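The cup on my tray is blue, and I have been thinking about it for longer than a cup deserves.

I work on the return side of a canteen. People eat, they put the tray on the belt, the belt brings it to us behind the wall, and we take from it what must be washed. Before this I was for many years a teacher of geography in another country, so perhaps I look at small things with too much seriousness. But I want to write in defense of the plastic cup that is used again, and of the tray under it, because this spring our management proposed to remove both and give everybody paper.

The argument for paper is easy to understand. A paper cup asks nothing from you. You drink, you drop it, you go. There is no belt, no rack, no hot water, no person with wet sleeves. The salesman from Trutier, who visited us with a suitcase of samples, explained that over 2,000 cups could stand in one cupboard, and he opened his arms to show how small the cupboard would be. My colleague Wiesława Wysocka asked him how large was the cupboard for the used ones. He laughed politely and wrote something in his notebook.

I do not want to make a joke of him. He was doing his work, and his samples were good. My disagreement is with the idea behind the suitcase, that washing is a kind of failure, a thing which a modern place should arrange to avoid.
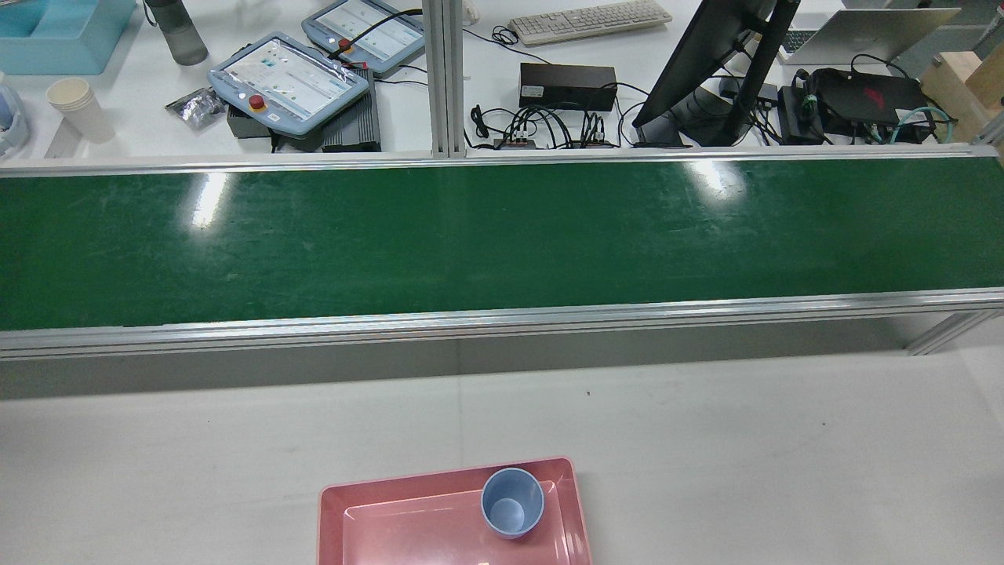 Volume 4, Number 2

Look for a moment at what a tray does. It has a raised rim and a flat floor, and that is the whole invention. A cup standing in it has a place. If I put the same cup on the bare table it is only a cup somebody has left, and the next person will push it with the elbow to make room for a keyboard or a bottle. On the tray it belongs to a job. Everyone who passes understands that it is going somewhere, or that it has come from somewhere, and they leave it in peace.

I believe this is also true in homes. My mother kept one tray beside the sink, and everything which waited to be washed had to wait there. We were not a tidy family. There were papers on the chairs and shoes in the corridor, and my father repaired radios on the same table where we ate. But the tray was respected. When I visit young friends now, I see beautiful kitchens with cups in every room, on the windowsill, on the edge of the bath, and I think they do not need more cupboards. They need one tray.

Adaeze Osagie, who edits these pages and is more patient with me than my pupils were, wrote in the margin of my first draft: "But a tray is also one more thing to wash." She is right. I have washed very many of them, and the corner under the rim is where the jam goes. A tray costs water, and so does a cup. I would not believe any person who says that the reusable way is free.

My answer is that the cost is in front of your eyes, and for this reason you can do something about it. When our rinse was too hot, we felt it, and we turned it down. When the old detergent from Clistodard left a smell, people complained by lunch, and we changed it. With the paper cup, all the cost is in another town. Somebody made it, somebody drove it, somebody will collect it, and we on the belt will know nothing and can improve nothing. I find this less comfortable than jam.

There is also the matter of how we hold things. I have noticed that people hold a paper cup badly. They squeeze it, they bite the edge, they make it into a ball while they talk. A plastic cup they hold from the side with all the fingers, even when it is empty, and they put it down with its mouth up, as it should be. I do not think they decide to do it. The object is a little stronger than the paper, it will be used tomorrow, and the hand knows.
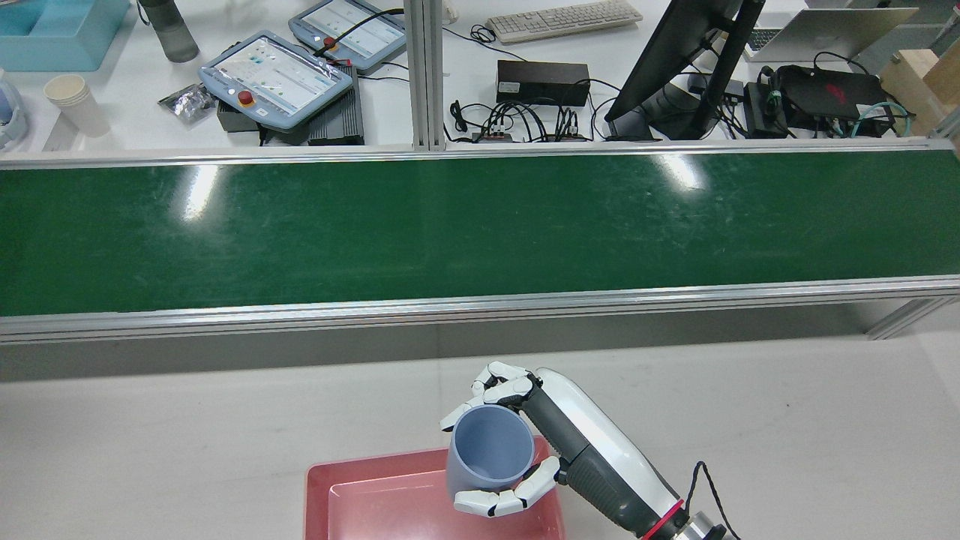 *A cup, its tray, and the belt behind.*

I should admit the weak points of our cups. They are not beautiful. The pale blue shows tea after some months, and then they must be soaked overnight, and after the soaking a few still look tired. They cannot be stacked in high towers while they are wet, or they stick together and you need two people to pull them apart. Old Mr. Tomaszewski, who comes to the canteen every day at noon, says that coffee from plastic tastes of plastic, and he brings his own mug from home in a sock. I cannot argue with him. His mug is excellent.

And the belt makes scratches, also on itself. When I started, I was ashamed of the pale marks on the green, and I rubbed them with a cloth every evening at closing. Now I leave them. A surface where things pass all day has the right to show it.

In July the management will decide. There is a second offer, from Bridano, for a machine that would wash the cups faster and with less water, and I have asked that both offers be put side by side on one page, with the price of the collecting and not only the price of the buying. Wiesława has asked for the same, in fewer words. If they choose paper, I will put it on the belt and take it off the belt like everything else, and I will ask if I may keep one of the trays for my kitchen.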